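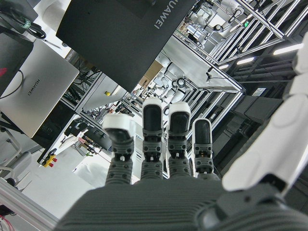 Veltier Releases Plukard 5, a Demonstration Toolkit for Robot Arms and Multi-Finger Hands

9/16/26. Veltier today released Plukard 5, the latest version of its toolkit for teaching tasks to robot arms by hand guiding or remote control. The release adds support for multi-finger hands, a shared file format for both teaching methods, and a review tool for removing faulty demonstrations before training.

In hand guiding, the operator holds the arm and moves it through the task while the controller compensates for gravity. In remote control, the operator wears a tracked glove or moves a small leader arm, and the robot follows. Earlier versions of Plukard stored the two kinds of recording separately, and users had to convert them before they could be trained together. Version 5 writes joint positions, gripper or finger commands, and camera video to a single file with one clock.

Wrist camera video is recorded by default. For hands with four fingers and a thumb, the software logs each finger as its own channel, and a channel can be locked when a task does not need it. Locked channels are held at a fixed position during recording and left out of training.

"Most of the support requests we received on version 4 were about timing," said Brahim Hajji, product lead for Plukard at Veltier. "If the video lags behind the joint data, the model learns to close the gripper late. We moved the time stamping from the workstation to the controller, and that took up the larger part of the development work."

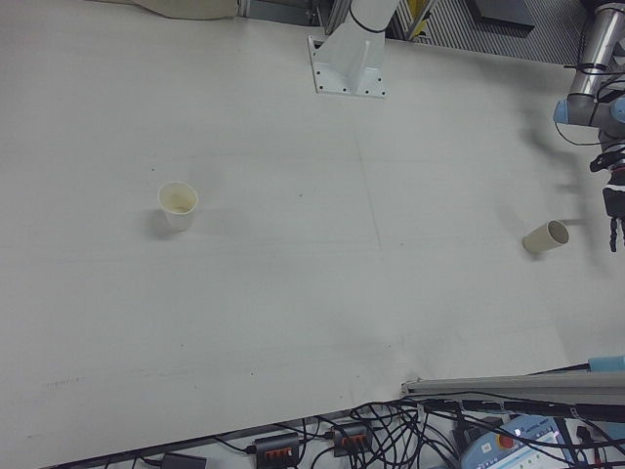 Tabletop Task Set

Plukard 5 ships with a set of 16 tabletop tasks that new users can repeat on their own equipment. They include picking up a paper cup that lies on its side, setting a cup upright, placing one cup inside another, and moving a cup to a marked position. Each task comes with a starting layout, a written end condition, and a time limit.

The set was recorded at Veltier's Kalinowski lab and contains 3,000 demonstrations. Of these, 500 were made by hand guiding and the rest by remote control. Failed attempts are included and labeled. Users can exclude them, or keep them for training a model that predicts failure.

Paper cups were chosen for the first tasks because they are light and easy to replace. They also deform under a grip that is too strong, so an error in the force setting shows up early in a session. The operator resets the table by hand between recordings, and the software prompts for a new cup position each time so that the layouts vary.

Review Before Training

The review tool, Zorkelik, is now part of the standard installation. It plays back video next to joint and finger data and marks long pauses, sudden reversals, and lost tracking. The operator can trim the recording, reject it, or accept it as it stands. Nothing is deleted automatically.

"A new operator tends to stop and think halfway through a reach," said Annapurna Poojary, who runs operator training at the Kalinowski lab. "The arm stops too, and that pause ends up in the data. We ask people to run through the task a few times with recording off."
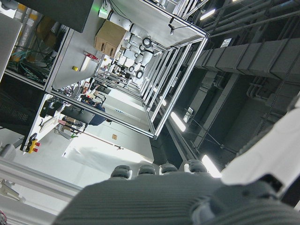

Robot arms mounted along an aluminum frame, with a robotic hand in the foreground.

Availability

Plukard 5 is available now to customers with a current support contract. New licenses will be sold from October. Recordings made in version 4 can be opened without conversion, but per-finger channels are present only in new recordings. Zorkelik will no longer be offered as a separate download.

About Veltier

Veltier develops recording and training software for robot arms and hands. Its customers include research labs and equipment builders.

Press contact: Veltier Communications, Kalinowski lab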